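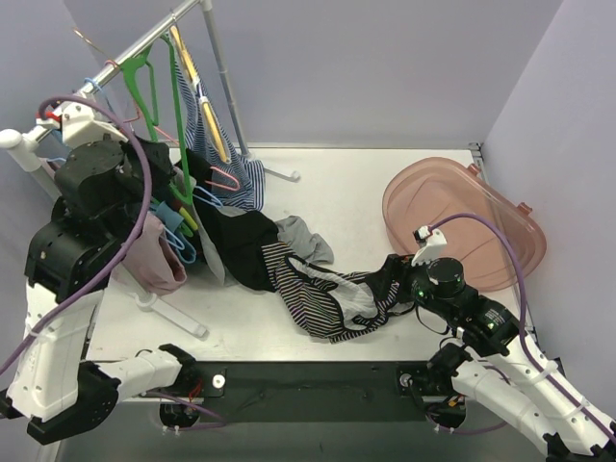 4. Teaching the planner your workspace

By now both arms should be homed and answering in the Leemans console. This section gets the planner working with cloth, and it is the part we most enjoy showing to new users! Allow time for a tea break while the first map builds.

Before you start

You need the fixed camera calibrated (section 3) and a rack, a basket and a few garments within reach of both arms. Mix the garments freely. Stripes and plain black fabric together make a good first test, as black tends to swallow the depth reading and you will want to see how your own lighting copes.

4.1 Build the static map

1. Clear all clothes off the table. Leave the rack and basket where they will live.
2. Open Workspace > Static map and press Scan. The software takes 100 depth readings and merges them.
3. Check that the walls, the tabletop and the rack rail all show in grey. Thin poles are sometimes missed. If so, draw them in with the Capsule tool and set the radius a little larger than life.
4. Mark the feet of the rack as well. They stick out further across the table than people expect.
5. Press Save. The map name appears in the top bar.

Note: the basket should be tagged "Container", or the planner will treat it as a wall and refuse to reach inside. See-through plastic scans badly, so fit the box by hand.

4.2 Turn on cloth tracking

1. Put the garments back, some hanging and some in a heap.
2. Choose Perception > Cloth and set Mode to 2 (heap and rail).
3. Wait for the coloured overlay. Each garment should get its own colour. Two black items lying together will often be merged – click one and choose Split.
4. Turn on Ignore hangers. Bright plastic ones are picked out very well; bare wire ones may need the Thin object filter.

4.3 First two-arm pull

1. Set Speed to 8 per cent.
2. Assign the left arm to Rail and the right arm to Heap.
3. Pick a garment in the overlay, then press Preview. Watch the whole path before you go on.
4. Press Run and keep a hand near the stop button.

Caution: the planner knows the links but not the cables. Leave enough slack for a full wrist turn, and check in Preview that no loop passes near a hanger hook.

If the path fails with code 586, the arms want the same bit of space. Raise the Arm gap setting one step and preview again. Kwok-wai Peng wrote the new gap solver at our Tidosham workshop, and it finds some lovely routes round a crowded rail. Do try it with a proper tangle once the simple pulls are going well.

Saved maps can be reloaded from Workspace > Recent. Rescan whenever the rack has been moved, even slightly.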